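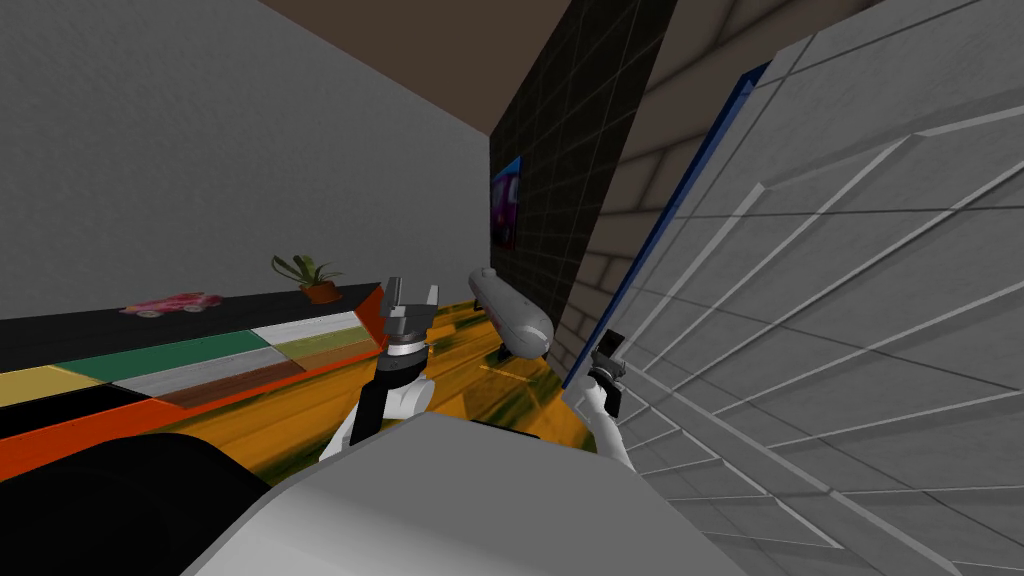
Corentin Marchal wrote to ask whether he has to order a whole document, or whether he can send the two pages his bank wants and leave the rest in French. You can send two pages. We price by the word, and the certificate will state which pages were translated.

Other questions we get are below.

Which languages do you work in?

French to English and English to French, in both directions, for legal, commercial and personal papers. We don't take on other pairs. If your contract has a schedule in German, tell us before you order and we will quote for the French part only.

Who will translate my document?

Odette Moulin handles court papers and deeds. Mathis Marty takes company accounts and tenders. Personal certificates go to whoever is free. Every job is read by a second translator before it leaves us.

How long does it take?

A birth or marriage certificate is normally back with you in 3 working days. Longer work depends on the word count and the state of the scan. Orders that reach us after 4 pm are logged the next morning, and anything sent over the weekend is logged on Monday.

What does it cost?

The minimum charge is £30, which covers one short certificate. Above that you get a written quote, and the price in the quote is the price on the invoice. Tables and stamps are counted as text.

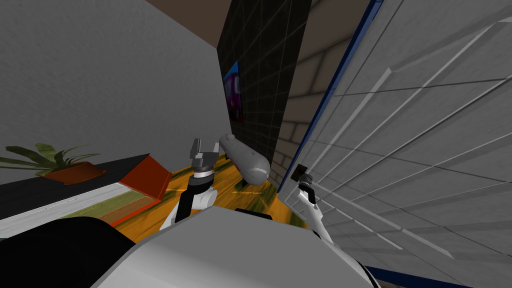 Handwritten notes are charged at the same rate, provided we can read them. Where a word can't be made out we mark it as illegible in the translation, and it isn't charged.

Do you keep the layout of the original?

We follow it as far as we can. Headings, tables and numbered clauses stay in the same order so that the two versions can be read side by side. We don't copy logos or signatures. These are noted in square brackets.

Can I ask for changes?

Yes, within 30 days of delivery. Spellings of names are the usual thing, so please give us the spelling in your passport when you order. Changes to the source text count as a new job.

Is my document kept private?

Files are opened only by the translator and the reader. We delete them at the end of the following month unless you are an account customer and have asked us to keep a glossary.
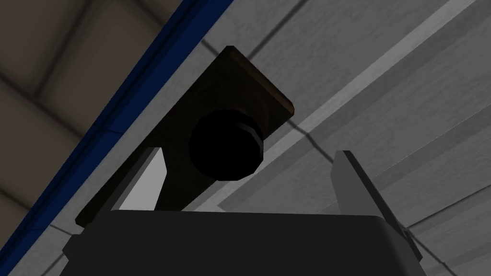 Image: Jérémie Tanguy / Festance

Do you offer accounts for businesses?

Yes. Account customers are invoiced monthly and have a named contact, currently Aurélien Brunet. There is no joining fee. We are closed for the last week of July, so please send account work before then if you need it in August.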